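Folding table for daily meals: edge band lifting, legs, load

khoa_v
Using a 6 ft white folding table as the dining table until the real one ships. Black metal folding legs, thin edge band. Two questions. Is 600 lb a believable rating, and does stoneware mark the top?

jostix
The rating is for distributed static load. Put a fraction of it at midspan and the top will sag. For place settings it is irrelevant. Check the leg locks instead.

Haiyan Hao
Marks depend on the foot ring. Unglazed rings leave gray lines on a white top. Turn each bowl over and run a thumb around the ring. If it drags, sand it with 600 grit, used wet.

khoa_v
Two of the bowls drag. The mugs are fine.

flindcombe
Disagree on sanding. You open up the clay body and it takes on water in the dishwasher. Felt dots or a placemat.

Haiyan Hao
An unglazed ring is already open clay. Sanding removes the burrs and nothing else. Felt dots come off in the first wash.

flindcombe
On fully vitrified ware, sure. On cheap earthenware I have had rings crumble. We don't know what he has.

jostix
Either way, keep glasses and cups in from the long edge. These tops flex when somebody leans on them, and a 2 inch margin is not enough. I use 8.

Hugo O.
8 inches on a 30 inch top leaves 14 down the middle. Where do the plates go?

jostix
Plates can overlap the margin. Tall things can't.

khoa_v
Fair. Current layout is a bowl on a plate at one end, a mug toward the middle, flatware loose. Edge band is still lifting near one corner.
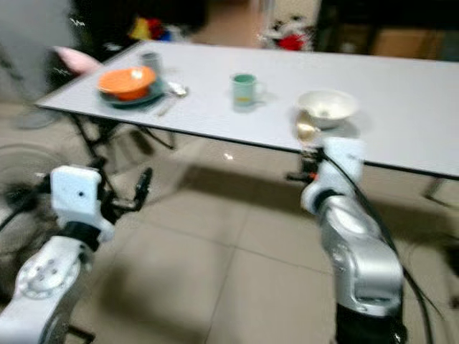 Diễm Chu
What adhesive holds a lifted edge band without staining a white top?

Haiyan Hao
Clear contact cement, thin coat on both faces, left until tacky and then pressed with a roller. Mask the top first and pull the tape before the glue sets hard.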